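Scheduling Two Arms on One Table: Term Project Report
Yee-man Fung and Tsz-kin Wei

1. Goal

Our project was the task layer for a two-arm table setting cell. The arm drivers and the joint controllers were already in the lab when we started in March. What was missing was something that decides which arm moves which object, and when each arm is allowed into the middle of the table. We called our scheduler Kneath. It runs on top of Husov, the motion planner written by last year's group, which we left unchanged apart from one bug fix in the timeout handling.

2. Task

A run starts with a plate, a cup, a fork, a spoon and a serving tray on the table. The goal is to get the other items onto the tray. Kneath receives a list of object poses and a list of target poses, and outputs an ordered set of pick and place actions for each arm.

3. Method

Our first version split the table down the middle and gave each arm its own half. This was easy to write, but the tray takes up much of one half, so one arm did most of the placing and the other mostly waited.

The second version uses a lock on a shared zone. Each planned path is cut into segments, and any segment that enters the zone must hold the lock before it starts. An arm that can't get the lock stops at the last safe segment and asks again.

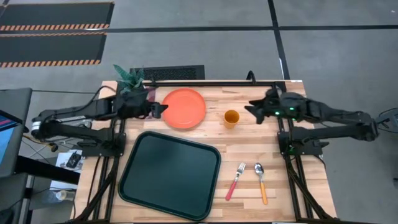

Choosing which arm takes an object is done by cost. We add the planned path length to the expected wait for the lock, and the lower total wins. If Husov can't find a grasp for the cheaper arm, Kneath tries the other one before it gives up on the object.

The flatware needed special handling. A fork lies low on the wood and the planner often rejected grasps because the fingertips came too close to the table in the collision model. We set the table clearance to 4 mm for the fork and spoon only and kept the larger default for the plate and cup.

4. Results

We ran 810 simulated episodes with random start poses. Kneath failed to finish in 17 of them. Most of these were deadlocks in which both arms stopped inside the zone, each holding a segment the other needed. Adding a retreat pose for the arm with lower priority cleared all but 2 when we replayed the same seeds.

5. Remaining problems

The lock covers one fixed rectangle, so arms sometimes wait when their paths wouldn't come near each other. Tsz-kin started on a version with smaller cells, but it isn't merged. The replay script also still reads the old log format and needs the converter to be run first.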